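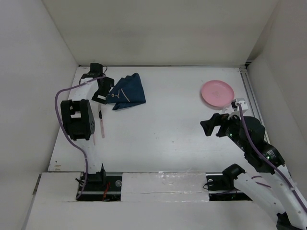

Last changed: 18th June

MESTNESS – small household things on a white table

README

Welcome, and thank you for taking the time to read this before you open the folders. Mestness is a collection of pictures of the ordinary stuff that ends up on a table and needs folding, stacking or putting away. There are some 4000 pictures in this release, sorted into 42 folders, one for each arrangement of things. The notes that follow belong to the folder called sarkach, which is built around a dark blue cloth and a round pink piece of tableware.

What is in the folder

The cloth comes up again and again, sometimes in a crumpled pile and sometimes lying a good deal flatter. It has a line of light stitching and a curling design in a pale tan color, and I have grown very fond of it. The pink piece is filed under "round, pink, raised rim" so that people can find it whether they would call it a plate or a lid. A clear plastic cup turns up as well, and it is easy to miss against the white, so do please look twice before you mark it as absent.
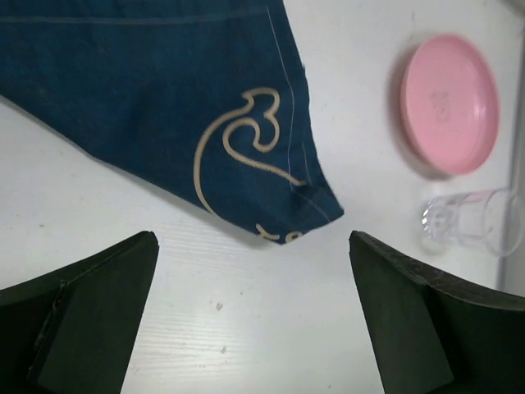 Danica Vidmar wrote to ask whether "folded" and "crumpled" should really be two labels, when so much cloth is a bit of both. It's a fair point! For now we keep the two, and anything in between gets "crumpled" plus a line in the notes file, as long a line as you like.

Labels for the design

In the first version, back in May, we had separate words for embroidered and printed, and the labelers kept disagreeing – quite politely, but at length. Version 2 just says "design" and leaves it there. If there is any lettering on the cloth, put "script" beside it, even when only part of a line can be made out.

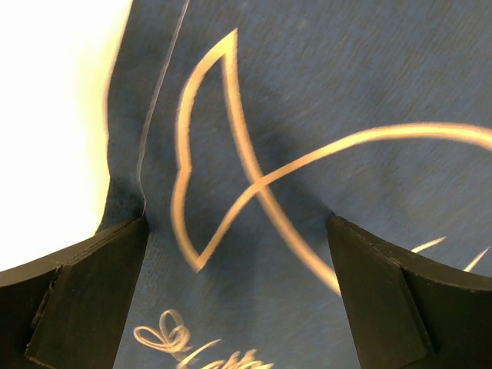 Could you also note which way up the lettering is? I sort my own linens that way and it would save me a lot of head-tilting.

Yes, gladly. There is a column for it in the notes file now, named "up", and older rows are being filled in as we get to them. Corrections are very welcome at any time, and please give the folder name when you send one.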